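Harport House residents, family room meeting, minutes

Present: Fahad Soomro (chair), Lena Krawczyk (notes), Maja Dudek, Weronika Piątek. Idun Wikström joined from item 3, bus.

Started late, key to the side door was upstairs.

1. Last minutes

Agreed. One fix, it was Maja who offered the shelf, not Weronika. Shelf still at Maja's, needs two people and a car. Fahad has the car, not before the weekend.

2. Money

1,137 in the pot before the curtain bill. Curtain bill not in yet. Weronika asked if we're still paying Bednarek for the mat cleaning, Fahad thinks yes, will look. If it's monthly we want it every other month, mats don't get used that much in winter.

Donation jar: 57. Better than in August. Jar to move away from the door, people walk past it with coats on and hands full.

Maja would like to spend on a proper lidded bin before anything else. See item 4. Weronika would like to spend on books. Parked.

3. Bookings

Idun arrived. Birthday bookings are backing up, two families wanted the same Saturday and both thought they had it. One was on the paper sheet and one was in the group chat. From now on paper sheet only. If it's not on the sheet it's not booked. Idun will write that at the top in big letters and stop answering booking questions in the chat.

Slot stays at 90 minutes including cleaning up. Long talk about this. Weronika says with little ones it takes half the slot to get shoes off. Maja says the next group shouldn't be standing in the hall while somebody's still cutting cake. Fahad suggested a longer slot on Sundays only, try it and see. Agreed to try. Nobody to book two slots back to back without asking.

Sturberg (downstairs) asked about noise after 6. Fahad spoke to them, friendly enough. No music after 6, running about is ok within reason. What within reason means was not settled.

4. Cleaning up after snacks

Main item really. Everybody had something to say.

Toys are mostly ok, people put toys back. It's the table. Cups, wrappers, used paper. Parents take the kids and the bags and the coats and the table gets left. Idun did it three times in one week and is not doing a fourth.

Weronika: people don't clear because they can't find the bin. It's in the kitchen behind the door, and if the door is open you can't see it at all. True, we all went and looked.

Maja: bin should be in the room. Needs a lid a toddler can't get into. Has seen one in the Selonska catalog, heavy, foot pedal. Fahad worried about fingers. Maja says soft close. Maja to send the page round.

Paper cups. Weronika would rather we stopped having them and used the plastic mugs, washed. Lena pointed out that then somebody washes mugs. Idun in favor of mugs if each family washes there own. Fahad not convinced anybody will. Vote: two for mugs, two for cups, Lena didn't vote as she was writing. Stays paper cups for now, no more than one sleeve put out at a time, rest in the high cupboard. Bring it back next time.

Cups with a bit left in them to be emptied in the sink first, then bin. Not bin with drink in. The bag leaked on the stairs before and it was Fahad who mopped.

Tissues. Leave a pack out, yes. Used ones are not to be left with it. Obvious but apparently has to go in the notes.

Tablecloth. Do we still want a cloth? Crumbs go in the folds and it slides when kids pull themselves up on it. Against: table top is scratched and looks sad without. Idun could sew elastic in the edge. Agreed she tries that on the spare one first. Cloth to be shaken outdoors, NOT out of the window, Sturberg's bikes are under there.

Action: Maja bin page. Idun elastic. Lena to write the card for the table, short, see the end.

5. Soft toys

Wash day. Plush ones go in two loads, pillowcase for the small ones, low spin. Weronika has the big machine. She'll take the bears first becuase they get dragged round most and then the rest. Anything with a loose eye goes to Idun, not back in the room.

Question about whether we accept more soft toys. No. We have plenty. Puzzles yes if all the pieces are there, and the person giving it has to have done the puzzle.

Kids taking a bear home and bringing it back, fine, write it on the sheet.

6. Anything else

Hall light flickers. Fahad reported it, will report it again.

Small chairs: one wobbles. Turned upside down under the coat rack so it doesn't get used. Glue or throw out, Maja to decide.

Weronika asked for a hook for the broom. Yes. Get one that screws in, the sticky one fell off.

Idun wants the rota redone so it's not always the same names on Friday. Lena to redo. New rota counts from January 1, 2025, the old one on the door to be taken down so we don't have two again.

Next meeting same place, Maja brings the key this time.

Closed when the tea ran out.

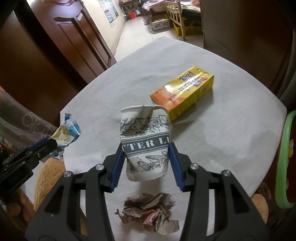

Table and snacks

Wording for the card, Lena's draft, corrections to her by Friday:

Cups off the table before you put coats on. Crumpled ones like the flowery one count too, please don't leave them for the next family.

Snack wrappers, torn or not, bin. The silver insides look nice to a baby and go straight in the mouth.

Balled-up paper, bin. Don't tuck it beside the cup and hope.

Bears stay off the table till it's wiped. Cloth stays on.

Maja thinks "and hope" is a bit rude. Weronika wants it kept. Lena will print two versions and Fahad can pick one.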